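September
By Kalliopi Kovačević

How to Test Whether a Robot Arm Can Put Away the Groceries Yet

People ask me this one a lot, usually while they're unloading the dishwasher. Can it do chores yet? My answer is always "which chore, and how many times in a row?" A demo video shows you one good run. What you want to know is what happens on run 31, when the banana has rolled a bit and the arm has its own ideas. So I'll walk you through the test I use for tidying food off a table. It's simple, it takes most of a Thursday, and it'll tell you a lot more than a highlight reel will.

I'm going to assume you already have an arm with some kind of gripper, bolted down, and a way to tell it what to do. I call my tidying program Lencho (long story). Yours can be anything you like.

Step 1. Pick your food

Start with toy food. Real tomatoes get bruised, real bread sheds crumbs everywhere, and by lunchtime you'd be testing on a completely different set of groceries! Toys keep their shape, so a miss in the morning and a miss in the afternoon mean the same thing. Get a mix: something long and curved, something flat, something round. Flat things are the mean ones. A bread slice looks like the easiest item in the world until you try to get fingers under it.

Step 2. Lay the table

Spread things out for your first round. Leave enough room for the fingers to open fully between items, and put the basket off to one side where the arm can reach it without folding itself up.
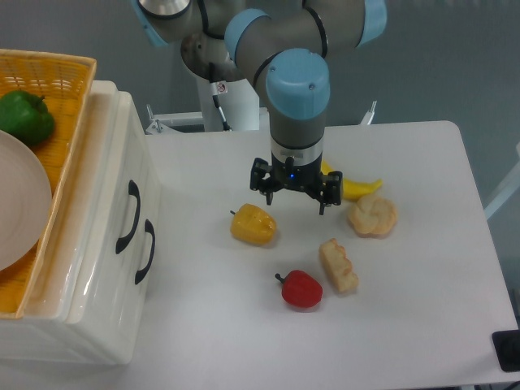

Fingers open over the table, yellow pepper and banana close by.

Once you have a layout, put small bits of tape under each item so you can set it up the same way again. I skipped the tape the first time and lost a whole morning of results — I couldn't tell if the arm was getting better or if I was just getting kinder with the bananas.

Step 3. Decide what counts

Write this down before you run anything. My rule is that the item has to end up in the basket and stay there, with no help from me. Nudging counts as help. So does holding your breath and leaning on the table (my friend Wondimu Birhane caught me doing that one). Dropped halfway? That's a miss, even if it was a beautiful pick.

Step 4. Run it 40 times

Same layout, same instruction, reset in between. Yes, it's boring. Put some music on. Keep a sheet with one line per run and note which item went wrong and how: missed the grab, slipped, landed outside, knocked something else. Those notes are worth more than the final score.

Step 5. Now make it messy

Turn the bun over. Let two things touch. Move the basket a hand's width. Run another 40 and compare. If the score falls off a cliff, your arm has learned your table, and it'll be lost in anybody else's kitchen.

So, can it do the chore?

My own view is that clearing a tidy table of toys is close to done, and clearing a real counter after dinner is a long way off. Wet lettuce, open bags, eggs — I wouldn't leave any of those alone with a machine yet. I'd happily let one sort plastic peppers all afternoon, though. Next up for me is the same test with soft bags, so if you've tried that, send me your run sheet!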